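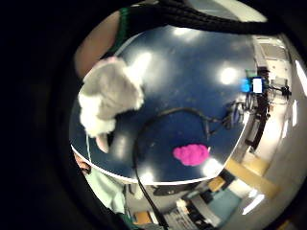 How long should you let bread dough sit in the fridge before you bake it? Overnight is plenty for most loaves, and I'd say two nights is the limit with the flour I use.

3 min read

I used to be much fussier. Last winter I left one batch in for four days on purpose, because somebody on a forum swore the flavor kept getting better, and what I got was a sour gray puddle that stuck to everything I own. It baked up flat as a plate. My neighbor Eluned Gittins ate two slices with a lot of butter and said it was "interesting," so that was the end of that experiment.

What I do now is pretty simple. I mix the dough after dinner – flour, water, salt, a spoonful of starter – and give it a few folds while I'm doing the dishes. Then it sits on the counter until it looks puffy, goes into the basket, and into the fridge it goes with a shower cap over the top. (A clean one! I buy them in packs.) In the morning I turn the oven on before I've even made coffee and the loaf goes in straight from the cold.

The cold part matters more than I thought it would. Cold dough holds its shape when you tip it out, and it's so much easier to score. I spent months dragging a razor blade through warm, floppy dough and wondering why my loaves looked like they'd been in a fight.

Flour makes a difference too. I've been buying the Vosthorpe bread flour since the fall, and it drinks up more water than the store brand did, so I had to adjust. Cristóbal Saavedra, who got me into all this in the first place, uses half whole wheat and cuts his fridge time way down. His dough moves fast. Mine is mostly white and takes its sweet time, especially in this house, where the kitchen is freezing until noon.

If your fridge runs warm, check on the dough before you go to bed. Mine did until I turned the dial down, and I had a whole stretch of loaves that came out tight and pale and I blamed the starter. Poor starter. I even threw half of it out and began again.

I'm going to try rye in March, once I've used up the big bag. Cristóbal says to expect something closer to wet cement than dough, and to use a loaf pan. I have one somewhere, probably behind the muffin tins.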